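Trollwood Merchants' Association
Minutes of the regular meeting, June 26, 2025

Present: Cinzia Pace (chair), Sulastri Tarigan (minutes), and enough members for a quorum once the two smokers came back inside.

1. Previous minutes
Approved with one correction. The bakery wishes it recorded that it did not call Bitcoin "a fad." It called it "a fad for people with garages."

2. Crypto payments at the register
Cinzia reported on the trial of the Rengifo wallet terminal, which seven shops have had on their counters since December. In that time the terminals have handled 33 sales between them. Almost 40 percent of the total value came from one man buying patio furniture.

The bike shop said the terminal works fine and that customers like to ask what it is. Asked whether they then pay with it, the bike shop said no.

Sulastri presented the fees. Rengifo charges less per sale than the card company, which pleased everyone until she got to the monthly minimum. Discussion followed. Some of it was on topic.

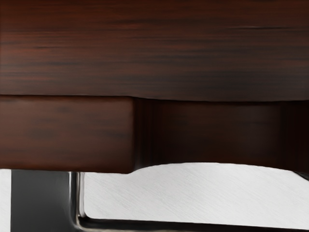
The bookstore raised the matter of price swings. It took payment for an atlas in a coin whose name the owner would prefer to leave out of the minutes, held on to it over a long weekend, and now regards the atlas as a donation. Cinzia reminded members that the terminal can convert to dollars at the moment of sale, and that this setting is on page one of the guide. Members asked if there was a guide.

Motion (hardware store): that all shops in the trial switch on instant conversion. Carried. The bookstore voted twice and was asked to pick one.

3. Trollwood token
Haseck has written again offering to build the association its own loyalty token, to be called the Trolly. Shoppers would earn Trollys at one shop and spend them at another. The setup cost is $400, plus something called gas, which the hardware store asked to have explained and then asked to have explained again.

The florist pointed out that we already have a punch card. Sulastri said Ultdale tried a token last year and has gone back to punch cards. Tabled until someone can say what happens to the Trollys if Haseck closes.

4. Taxes
Sulastri asked shops to send her their crypto sales with the dollar value at the time of each sale. Screenshots of a phone held up to another phone will not be accepted this year.

5. Other business
The parking sign is still wrong.

Actions
Cinzia: ask Rengifo to waive the monthly minimum.
Sulastri: send the guide to everyone, including those who have it.
Bookstore: sell the coin or stop bringing it up.

Adjourned after a short argument about whether we already had.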